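Do You Really Need to Refrigerate That Sauce?

I don't trust most storage advice. Half of it gets copied from one site to the next, and the other half comes from people selling containers. So take the usual "keeps forever" claims with some salt.

Soy sauce is the one people argue over. It's salty enough that a bottle in the cupboard won't hurt you, but it does go flat. If you get through one in a month or two, leave it out. If yours has been open since January, taste it before you defend it.

Oyster sauce is another matter. It has sugar and starch in it and much less salt than you'd think, and once opened it belongs in the fridge. Unopened, a shelf is fine. Read the label and ignore your cousin. 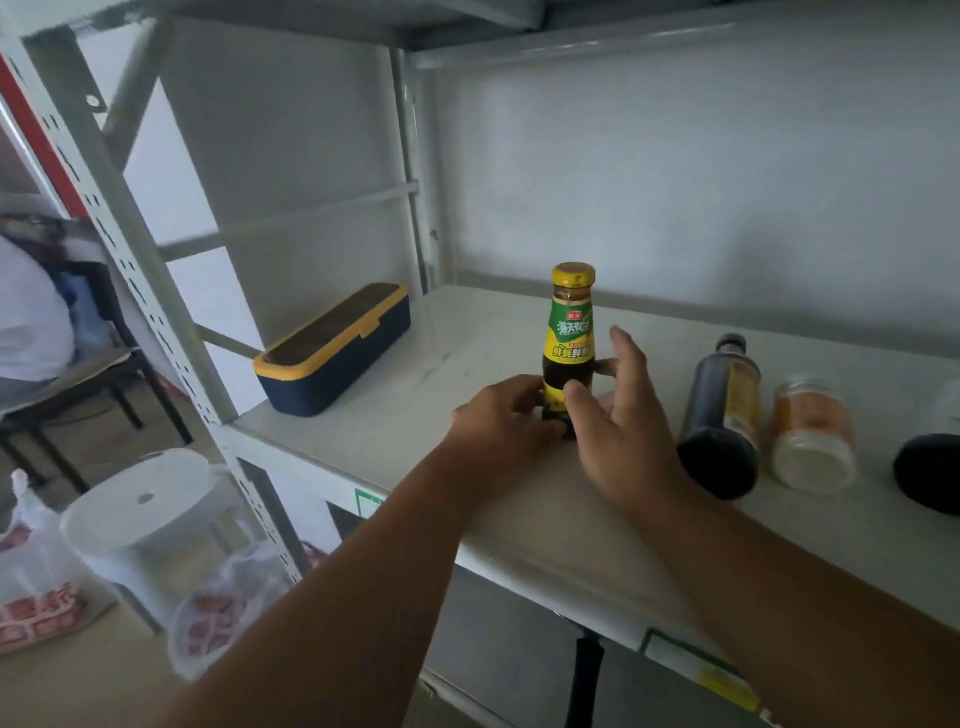
Fish sauce can sit out, though it darkens. Those crystals at the bottom are usually just salt. Hoisin goes in the fridge door, lid wiped first -- a crusty cap never seals, whatever the bottle promises.

I also tried the $19 Moremel vacuum caps that everybody was raving about. After 3 weeks my sauces tasted the same as the ones under their own lids. Save your money.

What does work is a strip of masking tape with the opening date on it. Ishbel Kinnear wrote in to say she puts hers on the cap, but caps get swapped. Put it on the glass.

Last updated 11/18/25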